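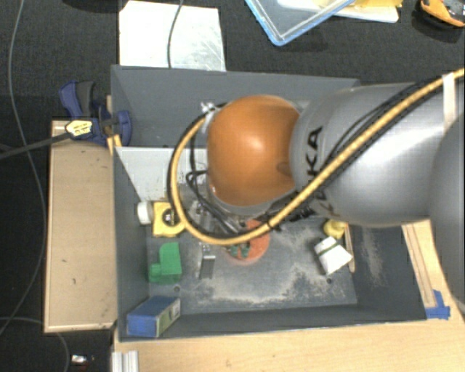

Member Update: Email Follow-Up After the First Property Inquiry

Over the winter, the Trilludance Realty Network reviewed how its member offices respond to people who ask about a listing online. The review covered 26 offices and looked at 300 inquiries received through listing pages, open house sign-in forms and the general contact form. The findings were presented to office managers on 11 March 2019 and are summarized here for all agents.

Most offices answer the first message promptly. The weakness lies in what follows. In 200 of the inquiries reviewed, the prospective buyer or seller received one reply and heard nothing further from the office, even where the person had given a phone number and a preferred moving date. Many of these replies consisted of a standard paragraph and a link back to the listing the person had already seen.

Ritu Prajapati, who led the review, noted that the offices with the best appointment figures did not send the most mail. They sent three or four messages, spaced over several weeks, and each one dealt with a matter the client had raised. A buyer who asked about schools received the district boundary map. A seller who asked about timing received recent days-on-market figures for the same neighborhood. Agents in these offices also wrote under their own names, with a direct number in the signature.

New Follow-Up Schedule

Beginning in May, all member offices are asked to adopt a common schedule for online inquiries. The first reply should go out on the day the inquiry arrives and should answer the question that was asked. A second message should follow within the week and offer a viewing, a call or a market estimate, as appropriate. Later messages may be sent at the agent's discretion for 30 days, after which the contact should be moved to the office's regular mailing list, provided that the person has agreed to receive it.

Offices may continue to use their own templates. Templates should be read through before the schedule takes effect, and any that mention expired promotions, former staff or sold properties should be withdrawn. Several offices were found to be using text that still referred to the Flukgate development as "coming soon," although the last unit there has closed.

Contact records

The review found that many inquiries could not be traced after the first reply, as notes were kept in personal inboxes. Agents are reminded that every inquiry must be entered in Gurik, the network's contact system, together with its source. The source field is now mandatory. Entries marked "other" will be returned to the office for correction at the end of each month.

Requests to unsubscribe must be recorded on the day they are received and apply to all offices in the network – a client who opts out in one location should not receive mail from another. Pankaj Upadhyay in Member Services is the point of contact for questions on consent and record keeping.

Training

Two training sessions on writing follow-up messages will be offered at the Kanaujia Street office before the schedule begins. Kiran Mathur will lead the session for residential agents, and Pentti Hämäläinen will lead the session for those who handle commercial leases, where inquiries tend to be fewer and the decision period longer. Participants should bring two or three messages they have sent to clients, with names and addresses removed. Places are limited, and registration is handled by office managers.

Offices that cannot send a representative may request the written materials from Member Services. A second review, using the same method and the same 26 offices, is planned once the schedule has been in use for a full quarter. Results will be shared with office managers first and then published in this newsletter.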